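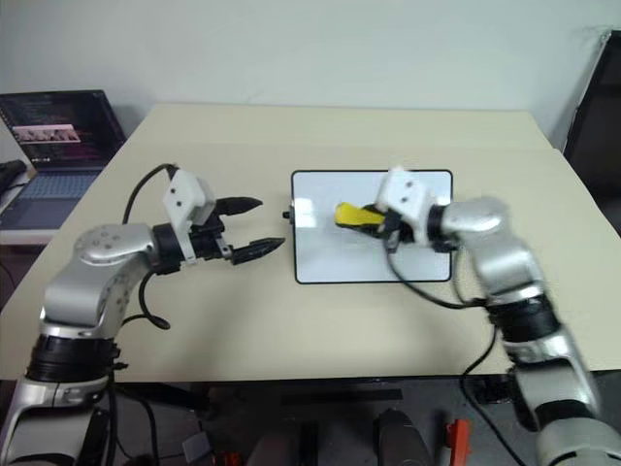 Setting up a wiping task in Kukulen (two arms, one whiteboard)

Quick writeup, I keep getting asked for this. Assumes you already have Kukulen running and both arms homed. If not, go do the Huttunen driver page first and come back.

What you get at the end: right arm wipes the board, left arm steadies it. Both off one planner.

Step 1. Name the arms

Open the station config. Two entries, left and right. Don't swap them. Sounds dumb, I did it anyway and spent a whole afternoon wondering why the mirror flag did nothing.

arms: left, right
active: right
helper: left
tool_right: eraser
tool_left: none

Save, restart the Kukulen service. It does not hot reload this file, whatever the docs say.

Step 2. Find the board

Glossy boards are a pain. The glare blob from the overhead light reads as a hole in the depth image and the plane fit tips over toward it. Two things that help:

- Use the black border, not the white surface. In Brernaseo set fit_source to edges.
- Turn on the glare mask. Threshold lower than you'd think. Watch the preview while you drag it.

The grippers will cover part of the board once the arms are in close. Rounded corners too, so the corner finder gets fussy. Do the fit with both arms parked, then lock the pose. After that only refit if the board moves more than 5 mm.

Step 3. Tool offset

Close the right gripper on the eraser, then run teach_tool. Touch the eraser to the table at 4 spots, spread out. It writes the offset on its own. If the error comes back over 2 mm the eraser is sitting crooked in the fingers, open up and regrip. Don't try to fix it in the config by hand, you'll regret it next time.

Step 4. Force, not position

Wiping on position only = either floating over the smudge or shoving the board off the table. Switch the z axis to force mode for the stroke:

mode_z: force
target: 4
limit: 5

Units are newtons. Leave x and y on position. Start with the eraser hovering over the board and let it come down slow, force mode turned on in midair at full speed makes a nasty thunk.

Step 5. The helper arm

Left gripper starts open, near the left edge of the board, not touching. Add a wait so it only closes when the right arm is clear. I use wait_for right.hover. Without that they both go at once and the collision check stops the whole run, then you get to home everyting again.

Step 6. Cables!!

Planner knows nothing about cables. It'll happily swing the wrist the long way and wrap the gripper cable round the forearm. Put a limit on the last wrist joint (both arms) and leave a loose loop of slack. Jog to the far corners of the board by hand and look at the loop before you run anything.

Step 7. Run

Dry run first, speed at the lowest setting, hand near the stop. Then:

bimov run wipe_board --log

Keep the laptop next to the table so you can see the camera strip and the log together. Log goes to the Bimov folder, same name as the task.

If it dies

Error 199: planner timed out. Nearly always the wrist limit is to tight. Loosen it a bit, try again.

Board pose jumps: glare mask off, or you forgot to lock.

Streaks left over: more overlap between strokes before you touch the force.

Left arm never moves: typo in the wait name. It fails silent, no warning. Filed a bug in February, still open.

Config for lefty setups is the same with the names flipped, except the wrist limits, those need the sign changed too.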